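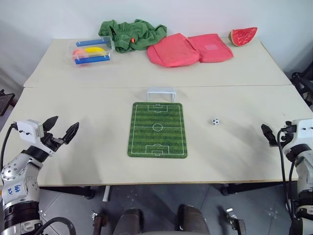
A toy soccer goal behind a green field mat.

What Does a Referee Do All Day?

Every soccer match has one person on the field who belongs to neither team and gets yelled at by both. Say hello to the referee.

A full match lasts 90 minutes, plus a bit extra for all the time players spend rolling on the grass holding the wrong knee. The referee runs for nearly all of it and is not allowed to kick anything.

Do they have help?

Yes. Two assistant referees run along the sidelines with flags. They watch for offside, a rule grown-ups love to explain with salt shakers at dinner. In short, you can't hang around near the other team's goal waiting for the ball like it's a bus. Big games also have a fourth official, who holds up the board when a player is swapped and listens politely to angry coaches.

What are the cards for?

Yellow means "I saw that." Red means "Off you go." Two yellows in the same game make a red, so a player who already has one should try being charming for a while.

Can kids be referees?

In many places, yes. Meron Bogale started with the little kids' games in Gredau one September, when she was still in school. Her first match had no goals, one lost shoe and a dad who knew all the rules, most of them wrong.

"You blow the whistle hard," Meron says. "If you blow it softly, everyone thinks it's a bird."

Try it yourself

Next time you watch a game, follow the referee for a few minutes and forget the ball. See where they stand at a corner kick, and which way they run when it's over.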